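Subject: Re: [smallcheese] raw goat milk and slow curd in August

On August, at 9:40 in the evening, a list member wrote:
> My curd is very slow since the hot weather came. I use the same rennet,
> 2 ml for the whole vat, and the same culture. In spring I could cut after
> 58 minutes. Now it is still like yogurt at that time. Is it the milk
> or is it me? The goats are on dry pasture and eat more hay.

Hello to all,

I had the same problem two summers ago, when I still bought milk from the farm near Jirkow. I think it can be the milk, but please check the rennet first. Mine was standing in the door of the refrigerator, and the door is opened many times a day. When I moved the bottle to the back of the lowest shelf and bought a fresh one, half of my trouble was gone.

The other half was the milk. In late summer our goats gave less protein, and the curd stayed soft even if I waited longer. I tried calcium chloride, diluted in cool boiled water and stirred in well before the rennet. It helped, but with too much of it the cheese gets a bitter taste, so please start with the smallest dose on the package. 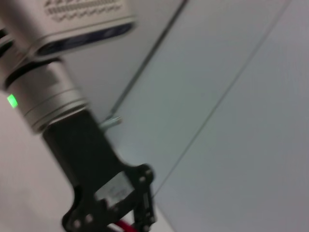 Another thing is how long the milk waits. You did not write if you keep it from several milkings. I used to collect up to 4 milkings before I made cheese, and the oldest milk was already tired. Now I take only two, and I make a smaller cheese, 700 grams when it comes out of the mold. My family complained a little about the size, but the texture is much better.

I would also not trust the clock so much. Put a clean knife in the curd and lift it — if the break is clean and the whey is clear, you can cut. If the whey is white, wait more and look again after some minutes.

One question from my side. Has anybody here ordered molds from Planora? I need the tall ones with small holes, and my old supplier does not carry them anymore.

Greetings from Turkia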